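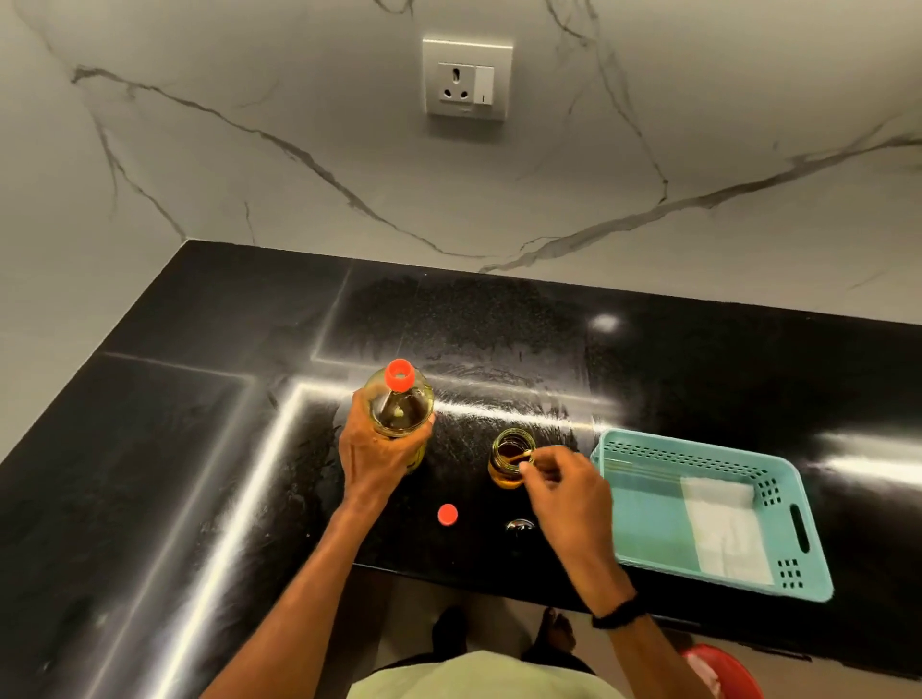
Narneo Dosierarm: tolle Idee, aber meiner hat nachts Öl gespuckt

Zwei von fünf Sternen, und die zwei gibt es, weil ich das Ding eigentlich wirklich mochte!

Kurz zu mir: Ich koche viel, rühre auch gern mal eigene Würzöle an und bin bei Küchentechnik ziemlich leicht zu begeistern. Den Narneo hab ich im Oktober bei Bouvier im Laden gesehen, als Ausstellungsstück runtergesetzt auf 84 Euro, und da war es um mich geschehen. Kleiner Roboterarm, Schlauch in die Ölflasche, der Arm fährt über die Pfanne oder Schüssel und gibt ab, was man am Rad eingestellt hat. Wer wie ich beim Dressing immer nach Gefühl kippt (und das Gefühl sagt immer: mehr), findet das herrlich.

Die ersten Monate lief er auch prima. Der Arm ist leise, die Bewegung schön ruhig, und er stoppt sofort, wenn man mit der Hand dagegenkommt. Das hab ich bestimmt öfter ausprobiert, als gut für ihn war. Dünnflüssiges Öl war nie ein Problem, bei dickerem Zeug mit Honig drin brauchte er ewig und hat gestottert, aber gut, steht so auch in der Anleitung.

Was schiefging

Am 24. Juli komme ich morgens in die Küche und der Arm steht ausgefahren da, obwohl er über Nacht in der Parkposition sein soll. Darunter eine Pfütze, die schon bis zum Kochfeld gelaufen war. Kochfeld aus, zum Glück, aber mir wurde trotzdem ganz anders, denn der Narneo hat eine Timerfunktion und man kann ihn ja ausdrücklich unbeaufsichtigt neben einer heißen Pfanne laufen lassen. Nachgemessen hab ich auch: rund 60 ml fehlten in der Flasche. Im Protokoll der App stand für die Nacht gar nichts. Keine Dosierung, keine Fehlermeldung, alles grün.

Stecker raus, sauber gemacht, ein paar Tage beleidigt gewesen. Dann wollte ich es doch wissen und hab den Arm unter Aufsicht immer wieder fahren lassen, weit weg vom Herd. Er tropft nach, und zwar ungefähr jedes dritte Mal, mal gleich, mal erst Minuten später. Das Ventil schließt also offenbar nicht richtig, und warum er sich ohne Auftrag bewegt, weiß ich bis heute nicht.

Seitdem ist bei mir wieder Handarbeit angesagt. Öl aus der Flasche, Gläschen, Holzstäbchen, fertig. Damit nichts auf dem Stein landet, kommt ein Blatt Küchenpapier in so einen Plastikkorb mit Löchern, da kann man die Stäbchen drin ablegen und alles am Stück wegtragen. Dauert länger als mit Roboter, aber ich schlafe besser.
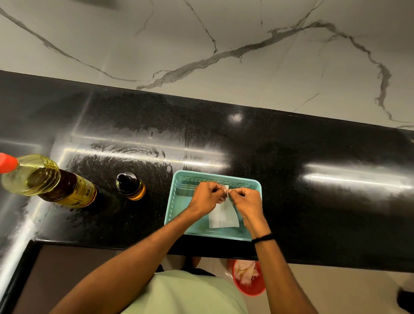

Und das Putzen ist ehrlich gesagt auch weniger geworden, den Schlauch vom Narneo durchzuspülen war nämlich jedes Mal eine elende Fummelei, vor allem am Knick hinter dem Gelenk.

Der Service

Da muss ich fair sein: freundlich waren sie! Ich hatte Jacqueline Leblanc vom Kundendienst in Bellport am Telefon, die hat sich alles angehört und mir ein neues Ventil geschickt. Eingebaut, gleiches Spiel. Danach kam der Vorschlag, die Steuerplatine zu tauschen, dafür soll ich das Gerät einschicken und 18 Euro Versand selber zahlen. Bei einem Fehler, der direkt neben dem Kochfeld passieren kann, finde ich das schwach. Auf meine Frage, ob andere Geräte betroffen sind, hab ich bisher keine Antwort.

Würde ich ihn noch mal kaufen? So nicht. Mir fehlt ein richtiger Ausschalter (er hat nur Standby!) und ein Ventil, das ohne Strom von selbst zugeht. Meine Schwester hat den Dosierer von Bolleck, der hat keinen Arm und sieht aus wie ein Seifenspender, aber der hat immerhin einen Kippschalter.

Wer den Narneo schon hat: bitte nach dem Kochen den Stecker ziehen und den Schlauch aus der Flasche nehmen. Meiner geht nächste Woche zur Reparatur, ich trage hier nach, was dabei rauskommt.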